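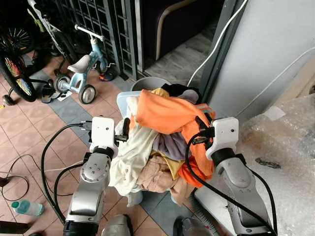
Flendton Rovers extend stadium agreement with Mokstead until end of next season

Flendton Rovers Football Club is pleased to inform its supporters that the first team will continue to play home matches at the Mokstead ground until the end of next season. The agreement with the ground owner, Famach, was signed this week by both parties.

The club moved to Mokstead in December, after the main stand at Czarnecka Road was closed for safety works. At that time we expected to be away for a few months only. The works have taken longer than planned, and the club did not want to start a new season without knowing where it will play.

Under the new agreement, Flendton Rovers will have the ground for all league and cup matches. The reserve team and the women's team will also play there when the dates allow it. Training stays at Czarnecka Road, where the pitches are not affected by the works.

Season tickets

Season tickets will go on sale next month. The price for an adult is 96 pounds, the same as this season. Supporters who already have a ticket can keep their seat if they renew before the general sale begins. A further 63 seats in the covered stand have been added for home supporters, and 2 entrances on the north side will be open on match days.

The covered stand will then have 566 seats in total. Standing places behind both goals stay as they are.

Travel

Supporters' buses will leave from the Czarnecka Road car park 90 minutes before kick-off and return after the final whistle. Places on the bus must be booked at the club shop or by telephone. The car park at Mokstead is small and we ask those who live near to come on foot.

The club thanks its supporters for their patience and for the good attendance in the last months, also in bad weather. More information about the works at Czarnecka Road will be published when the builder has confirmed the next stage.

Press contact: Flendton Rovers Football Club, media office, Czarnecka Road, Flendton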